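How to hem a big plain tablecloth (and get the corners right)

774 shares | 13 comments

I put off making my own tablecloth for years, mainly because I thought anything that large and that plain would show up every wobble. It does, a bit. But a plain cloth is also the cheapest way I know to make a scruffy table look cared for, and once you've got the hang of mitred corners you'll want to do them on everything (napkins, tray cloths, the curtain in the downstairs loo). You need a sewing machine that can do a straight stitch, an iron, and a free afternoon. That's really it.

Measuring up

Measure the top of the table first, the length and then the width. Write both down straight away. I have cut fabric from memory and I don't recommend it.

Next, decide on the drop, meaning how much cloth hangs over each side. For an everyday table I like 20 cm. It's long enough to look like a proper tablecloth and short enough that you're not dragging it along with you when you stand up. If you want something grander for Christmas go for 30 cm, but do sit down at the table with a tape measure first and see where that lands on your lap.

The sum is the table length, plus the drop twice, plus the hem allowance twice. Then the same again for the width. I use a hem allowance of 5 cm, which gives a finished hem of 4 cm with 1 cm tucked inside. A wide hem like that adds some weight along the edge and makes the cloth hang so much better than a skinny one.

So for a table 150 cm long with a 20 cm drop, you'd need 150 + 40 + 10, which makes 200 cm. Two metres, nice and neat. They don't all come out so obligingly.

Choosing the cloth

Medium-weight cotton or a cotton and linen mix is what I'd go for if this is your first. It presses well, it stays where you put it and it washes without any fuss. Pure linen is lovely but it shifts about under the scissors. Polyester is fine for parties, though it fights the iron every step of the way, and since this whole job is mostly ironing you'll notice.

The big question is width. Ordinary dress cotton is nowhere near wide enough for a dining table, so look for sheeting or extra-wide curtain fabric. I get mine from Firuletti, where they keep the wide rolls right at the back behind the oilcloth and you have to ask for them. If you can't find anything wide enough, you can join panels, but please don't put a seam down the middle. Use one full width in the centre and add a strip to each side, so the joins fall near the table edges where they look deliberate.

Buy a bit more than you need. Cotton shrinks, and shops don't always cut straight!

Wash it first

I know. I used to skip this too. Wash the fabric at the hottest temperature you'll ever wash the finished cloth, dry it, and iron it while it's still slightly damp. If you skip it, the cloth may shrink the first time somebody spills gravy, and your careful 20 cm drop will be a thing of the past.

If you're using a dark colour, wash it on its own. My first brown one turned a perfectly good pillowcase the colour of weak tea.

Cutting it square

You want the biggest flat surface in the house for this, and for most of us that's the floor. Sweep it, lay the fabric out and smooth it from the middle towards the edges with your palms.

Fabric is rarely cut square on the roll, so find the true grain before you trust any edge. Snip into the side near one end, take hold of a single thread and pull it gently. It will pucker and leave a faint line across the cloth, and you cut along that line. If the thread snaps halfway (mine always does), cut up to where it broke, pick up the end and carry on.

Once you have one straight end, measure everything from there. Mark with tailor's chalk every 30 cm or so and join the marks with a long ruler. I use a length of wooden batten left over from the shelves, and it's better than any ruler I've bought. Cut off the selvedges too, as they're woven tighter than the rest and can make the hem pull.

Pressing the hem

Turn over 1 cm to the wrong side along all four edges and press. Then turn over another 4 cm and press again. Take your time. Cut a strip of card with a line drawn at 4 cm, fold the cloth over it and iron right on top, and you'll get an even hem without having to measure every inch of the way. Lift the iron and put it down again instead of pushing it along, or you'll stretch the edge.

Now you have creases crossing at each corner, and those are your map for the next bit.

Mitring the corners

This is the part that scares people. Try it on a scrap first, or on a paper napkin if you just want to see how the folds behave.

1. Open out the wide fold at one corner but leave the narrow 1 cm fold turned in.

2. Find the spot where the two wide creases cross. Fold the corner in diagonally across that spot, so the creases on the flap line up with the creases on the cloth. Press the diagonal hard.

3. Open it up again. Fold the whole corner right sides together, so that two neighbouring edges match and the diagonal crease lies on top of itself. Pin.

4. Stitch along the diagonal crease, from the folded edge of the cloth out to the narrow hem. Go back and forth a couple of stitches at both ends.

5. Trim the point away, leaving 1 cm beyond the stitching. Check twice that you're cutting off the outside bit!

6. Press the little seam open, turn the corner right side out and ease the point square with something blunt. A chopstick is good. Scissors are not — ask me how I know.

Do the other three the same way. The second one is always better than the first, and the last one will make you want to go back and redo the rest. Leave them, they're under the table.

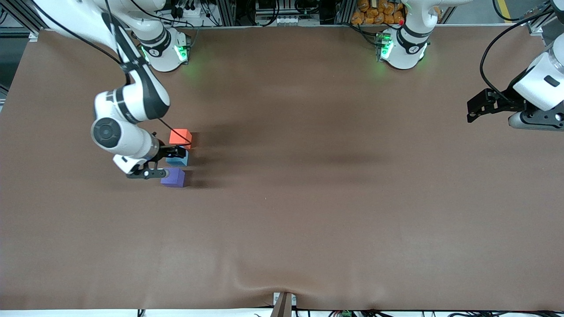 Stitching round is the easy bit after all that. Put in a fresh needle, set a slightly longer stitch than usual (3 mm is about right) and sew close to the inner fold of the hem, all the way round. Start in the middle of a long side, never at a corner. When you reach a corner, stop with the needle down, lift the foot, turn the cloth and carry on.

The weight of the fabric will try to pull everything off to the left. Put a chair beside you and let the bulk rest on that, or your stitching will wander. I also keep the pins at right angles to the edge so I can whip them out as I go.

The final press

Iron from the wrong side first, then the right side, with plenty of steam on the hems. If the corners look lumpy, cover them with a damp tea towel and press down for a few seconds. Then get it on the table straight away, while it's still warm from the iron, and smooth it out by hand.

To store it, roll it round a cardboard tube. Folding is fine if you've got no room for a tube, but change where you fold it each time so that you don't end up with one permanent line across the middle.

A few things that go wrong

The hem ripples. Usually the edge was stretched while pressing. Steam it without touching the iron to the cloth and pat it flat, and most of it will shrink back.

The cloth slides about. Put a thin cotton blanket or a bit of felt underneath. It's kinder to the table as well, and plates don't clatter so much.

The thread doesn't match. Go one shade darker than the fabric. A lighter thread shows up far more than you'd expect.

One drop is longer than the other. Shift the cloth along a bit and say nothing. If it still bothers you after a month, unpick that side and turn up a wider hem.

Next time I'll do the matching napkins, which use the same corner with a much narrower hem, so hang on to your offcuts.

Contact | © Grirnolum Home Sewing | Back to top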